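Bindery notebook, back bench
31 October 2024

Paste, boards and the Tavares ledger

Picking up where I left off with the ledger, which has been under weights since the last entry and has come out flatter than I dared hope. The front board still has a slight belly toward the fore edge, the kind you feel with your palm before you see it, but the back board is lovely. I put it down to the lining paper. On the front I used the end of the old roll, and on the back I used the Javero sheet with the grain running head to tail, and you can guess which one behaved. I have written GRAIN on the lid of the paper drawer in the biggest letters I could manage, so let's see if any of us (me included) reads it.

A word on the paste while it is fresh in my mind. I cooked it a bit thicker than last time, left it to go cold under a plate, and pushed it through the sieve twice. The second pass is worth the sore wrist. It went on like soft butter and there were no lumps under the pastedown, where last time I had a nasty little ridge right by the joint that I kept running my thumb over for days. Wheat starch again. I did try the rice flour Carys left for me and it is beautiful stuff on thin tissue, but it doesn't grab quickly enough for cloth, at least not in my hands.
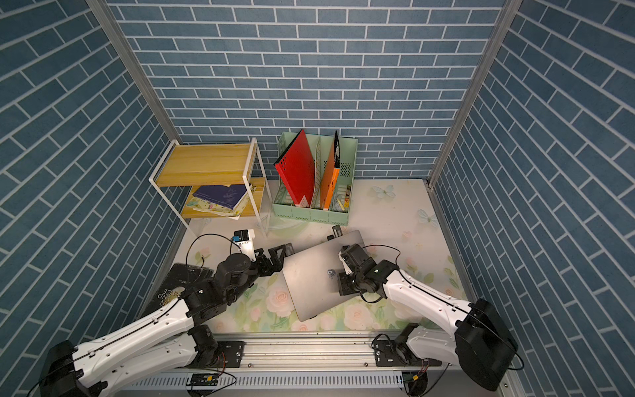 Two-tier shelf with the books and notebooks on the lower board, mint-green file organizer to the right.

The ledger weighed 1,016 grams before I took the old spine off and I was curious what all that crusty animal glue came to, so I weighed it again once it was clean and had its new lining: roughly 900. I know that isn't a fair comparison, what with the covers I replaced, but it does give you some idea of how much old glue and calico those bookkeepers were carrying around. A good deal of it came off with a damp poultice and a bone folder. I did the head end first, got impatient in the middle, and tore a small piece of the outer fold on the third section. Mended with tissue, and you would have to be told where it is. (Lower third, near the kettle stitch, if anybody needs to find it later.)

Sewing went well after that. Linen thread, lightly waxed, over tapes, and I kept my tension gentle for once. I have a habit of hauling on the thread when I'm listening to the radio and then wondering why the spine is as stiff as a ruler. With the radio off it opens nearly flat, and it does that pleasing thing where the pages fall over each other slowly. 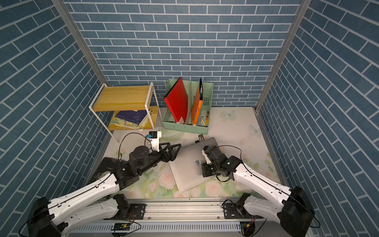 Cloth is where I'm stuck. The owner would like something close to the original dark green, and the nearest I have is the Clostar buckram, which is a fine hard-wearing cloth but reads a touch blue by daylight. Under the lamp it looks perfect, so I cut 2 swatches and carried one over to the window and left the other on the bench, and went back and forth like a dog choosing a stick. The Fletport mill used to make a softer green that would have been just the thing. I wrote to them back in July and had a very kind letter saying they might run it again if enough small shops asked. So please, if you talk to any other binders, ask them to ask!

Carys thinks I should stop fussing and offer the owner the brown. She may be right. Brown would suit the label, and the old label is in good enough shape to go back on, a bit rubbed along the top but with all its lettering.

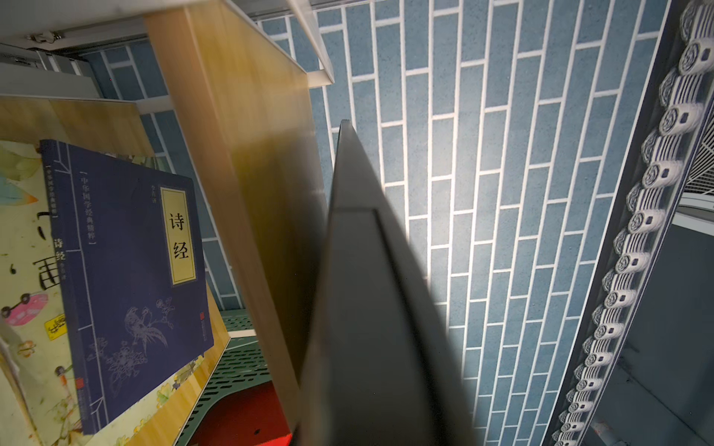 One small discovery about pressing. I had been putting waxed paper straight against the pastedown and getting a faint shine on it, and had blamed the paste. This time I put plain blotter next to the page with the waxed paper behind it, changed the blotter after the first hour and again before I went home, and the shine is gone. Changing it that early feels like a nuisance when you have only just got everything squared up in the press, but I'm a convert. The used blotters are drying over the rail by the sink and can go back in the pile.
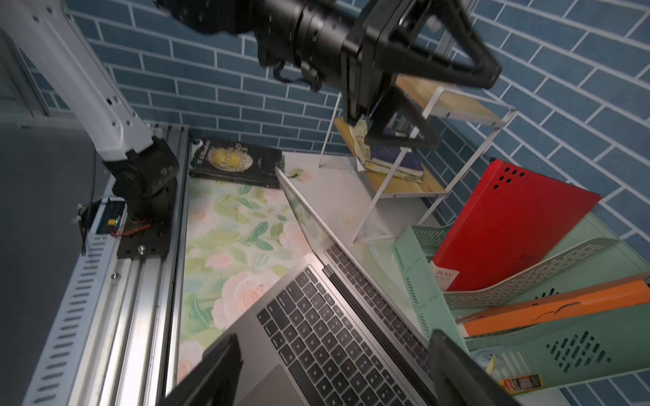
Still to do

Trim the new endpapers, after sharpening the knife properly and not just giving it a hopeful wipe on the strop.

Write to the owner about green or brown, and put both swatches in the envelope.

Pare the leather for the corners. There is a decent offcut in the bottom drawer, under the marbled papers, and I would like to use it before I cut into the new skin.

Order more tapes, the half-inch ones. I used the last long piece on the ledger and what remains is only good for pamphlets.

Ask Carys how long she cooks the rice paste. I suspect I took mine off the heat too soon.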